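3.2 Where household objects are kept between uses

The first part of the study dealt with storage in the strict sense: cupboards, drawers, shelves and boxes with lids. In this section we turn to what we call resting places, meaning the spots where an object stays between one use and the next without being put away. A resting place may be a hook by the back door, the arm of a chair or the corner of a worktop. People in our interviews seldom had a name for these spots, yet they could point to them without hesitation.

The interviews were carried out in two towns, Goltidow and Gretmont, over a single November. Goltidow has mostly older terraced houses with a separate kitchen. Gretmont was built up later, and most of the homes we visited there had one room for cooking, eating and sitting. Each household was asked to take us through an ordinary weekday from waking to bedtime, naming the things they handled and saying where each was left afterwards. Notes were coded by the first author and checked by Shahzad Gilani, who had not been present at the visits. Where the two readings differed, the original recording was played again and the code agreed between them.

Earlier work by Leka treats the resting place as a stage on the way to storage: the object is waiting to be put away. Our material only partly supports this. Keys, reading glasses and chargers were hardly ever put away at all, and those who owned them did not think of this as untidy. For such things the resting place is the permanent one. Post, shopping bags and clean laundry fit the earlier account better, as people spoke of them as jobs still to be done. One woman in Gretmont said that a letter on the stairs was "on its way up", and that it might be on its way up until Friday.

Kitchen objects fell between the two groups. Mugs and plates had a cupboard, and everyone could say which, but in many homes the ones in daily use went from the sink to the table and back without reaching it.
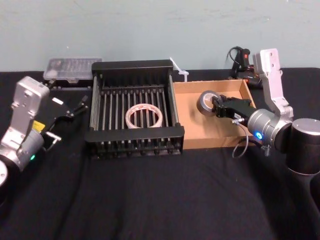

Figure 2. Two kinds of holder: a dish rack and a lidded box with compartments.

We found it useful to separate holders by how much they ask of the person putting something down. An open holder asks for very little, and the object stays in sight and within reach. The dish rack in Figure 2 is of this kind, while the clear plastic box behind it, with its lid and small compartments, is closer to storage even though it stands out on the same table. To use a box like that, a person has to lift the lid and choose a compartment. Households in Goltidow kept buttons, fuses and picture hooks in such boxes and opened them rarely. Racks, trays and bowls were in use all day.

The difference also bears on disputes. Where two adults shared a kitchen, complaints were nearly always about open holders, and mostly about when they ought to be emptied. Closed boxes caused arguments only when something could not be found. We return to this point in Section 3.3, which deals with shared and private places in the home.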